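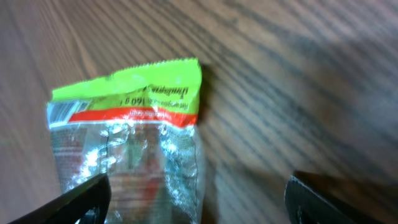 Section 4 of the Jeltar club guide covers sorting and scanning packaged snacks with two arms. Read it with some suspicion. The first draft was copied from last season's notes, which claimed the pick routine was "solved" for every kind of bag. Crinkled clear film, like the body of the 160 g bag with the green end and the red-orange stripe, throws back bright highlights from every fold, and a routine that does well on plain boxes may do badly on it. Treat any success rate you hear quoted as a rumor until you have the log in front of you.

Jeltar Robotics Club > Build Guides > Snack Table > 4. Pick and Scan

4.1 Before you power up

1. Check that both arms are bolted to the rail. Try to wiggle each base by hand. If it moves at all, stop and tighten it.
2. Follow each cable from base to wrist. It needs slack at the elbow, but not so much that a loop can catch a finger.
3. Put the scanner at the far side of the table, window facing the arms.
4. Lay out the packages. Start with one bag by itself and keep the others in a group off to one side.
5. Turn on the arms, left first, and wait for the green light on each wrist.

CAUTION: A green wrist light means the wrist has power. It does not mean the arm is homed, and it does not mean the arm will stop when you want it to. Keep your hand near the stop button. 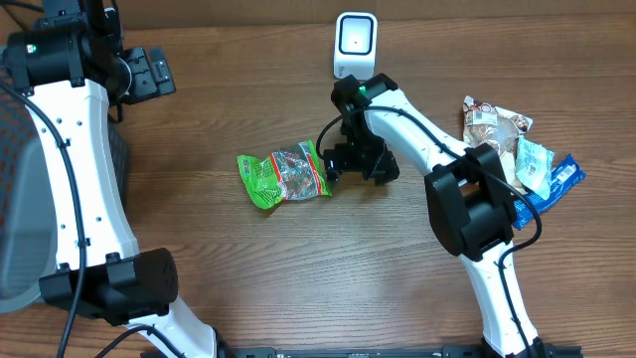
Fig. 4-2. Two-arm layout with the scanner at the far side and one green bag set apart.

4.2 Homing and speed

1. Open the Sarketti control panel and load profile 6. The older profile 2 is still in the menu. It was tuned for shorter fingers and will drive the tips into the wood.
2. Home the left arm, then the right. Do not home them together, whatever the menu offers.
3. Set the speed limit to 198. The slider goes to 831, and every year a team decides that faster must be better. Their runs end sooner, usually at the stop button.
4. Jog each gripper over the table and close it on nothing. Both fingers should arrive at the same moment.

NOTE: The panel reports "calibrated" as soon as homing finishes. All it has checked is the joint positions. It knows nothing about where your table is, so do the touch test in 4.3 even if you are in a hurry.

4.3 Touch test and first picks

1. Lower the open gripper over bare wood until a sheet of paper just drags under the tips. Save that height.
2. Raise the arm and run the detector on the wrist view.
3. Look at the outlines it draws. With wrappers bunched up at the near side of the table, check whether it has found separate packages or one large blob.

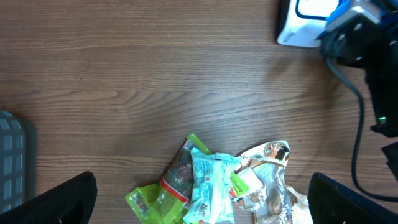 4. If you get one blob, spread the packages out by hand and run the detector again. The Prolier add-on is supposed to split overlapping items for you. We have seen it work and we have seen it slice one bag into two – keep it off until your basic picks are steady.
5. Pick the single bag first. Close slowly, lift a hand's width, hold, and put it down.
6. Repeat from a different angle. A pick that works from one side only is not finished, and the judges at the Zacharopoulos Cup will turn the bag on you.

CAUTION: Do not raise the grip force to rescue a bad approach. A burst bag ends the run and leaves crumbs in the finger joints.

4.4 Round packages

Cylinders look easy. The fingers have something firm to close on, and teams tend to save them for the demo. Our doubts are about what comes after the grip.
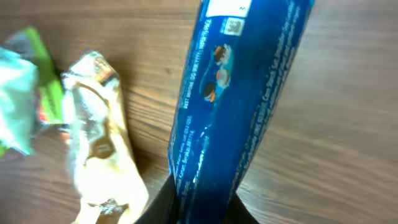 Page last changed: May

1. Keep round packages clear of the soft wrappers. Leave a strip of bare table between them, as with the blue cookie package, so the fingers have room to open on both sides.
2. Close the gripper low on the package and watch whether the top leans.
3. Find the code before you move to the scanner. On a curved wrapper it may face the wrong way, and no setting in the panel will fix that. Set the package down, turn it, and grip again.
4. Log every attempt, including the ones you would like to forget. "It nearly scanned" goes down as a miss.

NOTE: If the scanner beeps but the log shows no entry, trust the log. Check the scanner's cable first, then restart the panel and repeat from step 2 of section 4.2.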